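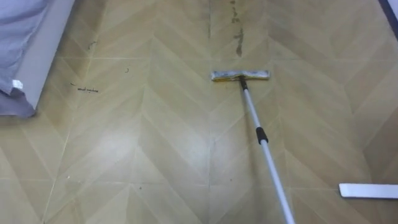 Bedroom floor, chevron pattern, with flat mop.

Ticket: Zone drops off controller overnight, heating stays off until manual restart
Product: Cluvar underfloor heating controller, hydronic, with Pilano wireless room thermostats
Site: Baner, upper apartment
Status: Resolved
Priority: Normal

Problem

The bedroom zone loses its thermostat during the night. The controller shows the zone as "no signal" and closes the valve. Other zones keep running. The zone doesn't come back by itself. Power cycling the controller restores it until the next night.

First seen in January, after the hallway cabinet was reorganized. The thermostat had worked all through the fall with no dropouts.

Expected: thermostat reports at its normal interval, zone holds its setpoint of 18 degrees C overnight.
Observed: last report between 1:00 and 2:30 a.m., then nothing. Controller waits 35 minutes and marks the zone as lost.

Setup

Controller is mounted in the hallway cabinet next to the manifold. Pump and boiler relay are wired to the same terminal block. The bedroom thermostat is on an inside wall by the door, at light switch height. It runs on batteries. The floor sensor input on the controller isn't used for this zone. Air temperature only.

The zone covers the whole bedroom floor, including the part under the bed. The loop was pressure tested at installation and the balancing sheet is taped inside the cabinet door.

What was tried before opening the ticket

Replaced thermostat batteries. No change.
Unpaired and paired the thermostat again. Worked for one night, then dropped again.
Moved the antenna lead so that it hangs outside the cabinet. Dropouts came later in the night but didn't stop.
Turned off the night setback schedule. No change.

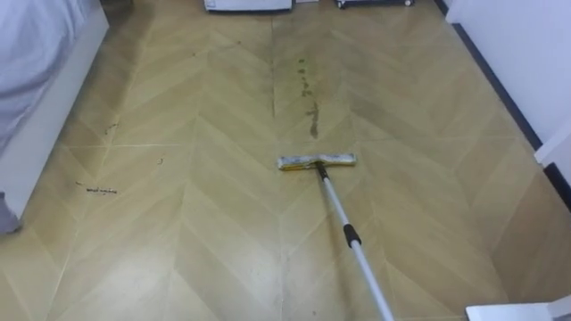 Log review

Support asked for an export of the event log. The export has 1,045 entries and goes back to the last firmware update. Most are routine valve movements. Relevant lines, shortened:

1:52 a.m. bedroom: report received, signal weak
1:57 a.m. bedroom: report received, signal weak
2:02 a.m. bedroom: report missed
2:07 a.m. bedroom: report missed
2:32 a.m. bedroom: no signal, valve closing
2:34 a.m. bedroom: valve closed

The missed reports continue until the controller is restarted by hand. After the restart the signal is shown as good. That pattern doesn't fit a flat battery or a thermostat that is simply too far away. In both of those cases the signal would still be weak after a restart.

Support also checked the radio channel setting. The controller was set to automatic. On automatic it scans at startup, picks the quietest channel, and stays there. It doesn't scan again during normal operation on this firmware.

Test 1: swap thermostats

The bedroom and living room thermostats were exchanged and paired to each other's zones. If the bedroom unit was faulty, the living room zone should have dropped.

Result: the bedroom zone dropped at 1:40 a.m. with the living room unit. The living room zone held all night. Thermostat hardware ruled out. Both units were returned to their original places afterward.

Test 2: valve and actuator

The valve was driven open and closed from the service menu with the boiler relay disabled. Full travel in both directions, and the end position was reported correctly each time. The bedroom floor was bare apart from the furniture during this part, so an infrared thermometer could be used along the loop after the relay was enabled again. Readings rose evenly from the supply side toward the bed.
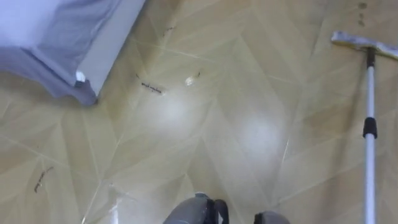
The return line at the manifold followed with the usual delay. Flow on the bedroom loop matched the balancing sheet. Nothing was adjusted. The hydraulic side is not involved in this fault and the installer doesn't need to come back for it.

Test 3: interference in the cabinet

The cabinet contains a Mangundap network storage box with its own wireless bridge. It was placed there when the cabinet was reorganized. The bridge was off whenever the controller was restarted in the morning, and its backup job starts at 1:30 a.m.

With the backup job disabled, the bedroom zone reported all night with good signal. With the job started by hand in the afternoon, the signal dropped to weak within a few minutes and the first report was missed shortly after. 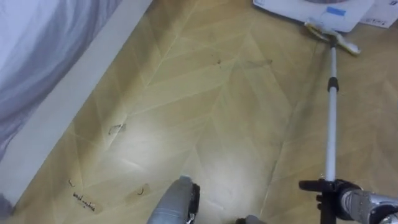 The other zones have line of sight to the cabinet through the hallway and have enough margin to get through the backup period. The bedroom signal has to pass through two walls. When reports stop for long enough, the controller drops the pairing session for that zone and on this firmware it doesn't reopen it.

Fix

Storage box and bridge moved to the shelf in the living room. Controller channel set manually to 7. Backup job enabled again at the original time. Night setback schedule turned back on.

Followed up after several nights. No missed reports in the bedroom zone. Signal shown as good, including during the backup.

Open items

Failure to reopen the session after a long loss of signal has been passed to firmware as a separate ticket. Until there is an update, any zone marked "no signal" still needs a controller restart.

Closing this one. Reply to reopen if the zone drops again.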